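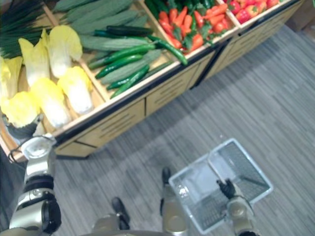
Convoy vehicle check, Tikel depot – my notes
Jun 26, 2023

I walked the line again this morning, so these are my comments on the transport trucks we're sending with the aid convoy to the Skukura crossing. Same form as in March, with a couple of things added after the last run.

1. Plates and markings
OK. Front and rear plates readable on every truck. The border post turned one of ours back in March over a muddy plate, so please wipe them at the last fuel stop.

2. Tires and spares
OK with comments. Tread is fine all round. Two spares were soft and I've had them pumped up, but I want them looked at again before we roll. Pressure is 70 on the small trailers, and no, I don't care what the old sticker says!

3. Brakes and air lines
FAIL on the Villaseñor truck. I could hear it hissing from the cab. It stays in the yard until the line is replaced and I've signed it off myself.

4. Lights
OK. One side marker out on the fuel truck, swapped while I stood there (thank you, whoever had the bulb in a coat pocket).

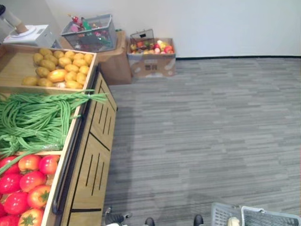

5. Load and straps
OK with comments. The ratchets are good but some of the webbing is fraying where it runs over the bed rail. Use the corner guards. We bought a whole box of them and I keep finding it unopened.

6. Radios
OK. Channel 2 is convoy only – chat goes somewhere else. I got a clear signal as far as the Zarkora bridge and then a lot of crackle, so lead and tail vehicles should check in before the bridge and again after it.

7. Fire extinguishers and first aid
Not finished. Extinguishers are all in date. Burn dressings are missing from the kit in the lead truck, and I've asked stores for more.

8. Papers
OK with comments. Cargo list, crossing permit and insurance are in each cab. The route is 1,314 kilometers there and back and the permit has to show that same figure, which it now does. Keep the originals in the plastic folder and hand over copies if a checkpoint asks to hold on to anything.

Still open: item 3, the burn dressings, and a second look at those spares. I'll be back in the yard before loading starts, so leave the keys in the office.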